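Draltitz wrist camera kit with the Vulunov calibration method: review
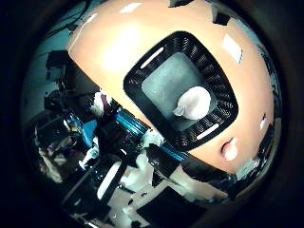

Wrist view with a robot's head shell close to the lens. Note the curvature toward the border.

The Draltitz kit pairs a small fisheye camera with the calibration method published by the Vulunov group in September. We tested it for 3 weeks on 2 arms. The paper claims that a single pass of 3000 views is enough to fit the lens model. Our results agree for the central field. Near the rim, error was 4 times higher, and glossy shells made it worse, as highlights were matched as fixed points. Siu-ming Chu's masking script removed most of the false matches.

Setup is slow and the manual skips the mounting offset. The Pollier mount costs more but holds its position better.

Recommended for grasping work at close range. Not recommended for mapping.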